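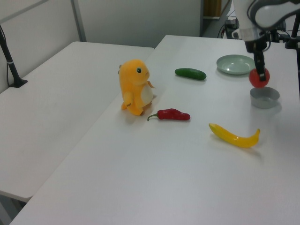 Good morning, and thank you for coming on a Saturday. My subject today is sorting food with small children, before any cooking begins. I start always with few things and a lot of white table between them: a tomato, a cucumber, a chili pepper, a banana, one plate and one small bowl. The orange dinosaur toy stands in the middle, and the children must say what he may eat and what goes back. I ask them first which thing fits the bowl. The tomato is round and the bowl is short, so they choose it quickly. The banana makes more discussion.

(Pause. Ask who has done this at home.)

Second point – the words. At Pliltholm we wrote down what the children said in the sorting hour, and we had 637 remarks in one winter. Most were about colour. Very few were about taste. Reiko Nomura thinks that we ask too early "do you like it?" and the child closes. I agree with her, but Peadar does not, and he will tell you so after the break.

Third point – the plate. Please do not fill it. The children in the Demchenko group had a pale green plate and were asked to put only one thing on it. Some needed many minutes. Let them need it.

(If time is short, go over the next part.)

Costs. The whole set for a year, with the toys, was 114 pounds for us. Vegetables we bought weekly and we ate them afterwards as soup. Chili peppers stay with the adult when somebody begins to cut, and hands are washed after.

Last, the parents. Yolanda Park sends a short letter home in January. It asks them to sort the shopping together with the child, once a week, on the kitchen table. I have copies by the door, in English and Ukrainian.

Questions now, or write to me later.

Uliana Kuzmenko

Home Talks Notes Groups Contact
Last updated: Saturday, November 2, 2024
Contact us | © Pliltholm | Back to top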